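Prorkari 400 Driver Kit: review after a winter of computer teardowns

Posted Mar 5, 2019 by Ingeborg Weidemann

I take apart old desktop computers for parts and scrap, a few at a time, on a bench in the back of my brother-in-law's shop. The work is mostly screws. I have gone through a lot of cheap drivers doing it, and last fall I bought the Prorkari 400, the mid-size kit in their line. I have used it on every machine since then, and I think I know it well enough to write it up.

I paid for the kit myself. Skonport, where I ordered it, also sells the smaller Guria set that I mention further down, and I own that one too.

What you get

The kit comes in a hinged case with two foam trays. There is one main handle, one short handle, a flexible extension, a straight extension, a tray of bits, a pair of plastic pry tools, and a magnetic mat. The 400 in the name is a model number and has nothing to do with the bit count.

The main handle is as thick as a broom handle and has a free-spinning cap. It is long enough that your knuckles clear the edge of most cases. The short handle is for laptops, and I have hardly touched it.

The foam is the weak part of the package. The cutouts for the two extensions were tight when new and have started to tear at the ends. I now keep the extensions in a jar.

On the bench

Most of what I open is office desktops, and those come down to a few screw types. The Phillips #2 bit does the bulk of it. Mine shows a little rounding at the tips but still seats properly. The Torx bits look new. The hex bits fit the outer heads on case screws without slop, and I use them whenever the Phillips slot is already chewed up.

The magnet in the handle socket is strong enough to hold a case screw sideways. It will not hold a bit if the bit is wedged in a deep screw, so every so often the handle comes away and leaves the bit behind. The straight extension has a collar that locks, and that fixes the problem.

Drive cages are where the long reach pays off. On some small desktops the cage screws sit down in a well, and a stubby driver cannot get at them. With the straight extension on the main handle I can reach them without pulling anything else first.

The flexible extension I would leave out of the kit. It twists up under load and then lets go all at once. It is fine for spinning out a screw that is already loose, and that is all I use it for.

Power supplies

A power supply is the part I pull most often, and I pull it whole. I do not open the unit itself, and I would not suggest anyone do that for scrap value. The machine gets unplugged and left to sit before I start.

On the machines I see, the screws at the back are the ones that put up a fight. They have often been in place for years, and the paint or the sheet metal grips them. With the Prorkari handle I can lean on the screw and break it free in one turn. With the Guria I had to hold the handle in a rag. After the screws are out, some units slide toward the middle of the case and others lift, depending on the maker. The plastic pry tools help with tight cable clips, though one of mine has a bent tip now.

The magnetic mat

I did not expect to use this, and I use it every time. It is divided into squares, and I put each group of screws in its own square. The printing wears off if you clean it with alcohol. Reinhold Meinecke, who shares the bench with me, knocked a full mat off the table in January and we lost two screws from it, both small ones from a laptop hinge.

Compared with the Guria

The Guria is cheaper and fits in a coat pocket. Its bits are fine. The handle is too thin for stuck screws, and the bits are a little shorter -- enough to matter inside a case. If you open one computer a year to add memory, buy the Guria and save the money. If you do this weekly, get the larger kit.

Problems and service

The spinning cap on my first handle seized after 3 weeks. I wrote to the seller, quoted order 1159, and had a new handle in around ten days. They did not ask for the old one back. The replacement has been fine.

You cannot buy the foam trays separately. I asked. Single bits are sold, but only in packs of 2, and shipping costs more than the bits do.

Rating

Four out of five. I take a point off for the foam and the flexible extension. The handle, the bits and the mat are good, and I would order the kit again. I plan to add a note in April on how the Phillips bit is holding up.

Dell power supply in its bracket, next to the ribbed panel:

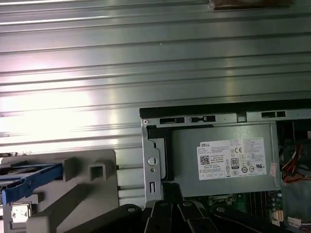
Comments and corrections

Send questions through the contact form on the Weidemann Parts page. If you have the newer version of this kit with the molded tray, I would like to know whether the extensions fit any better.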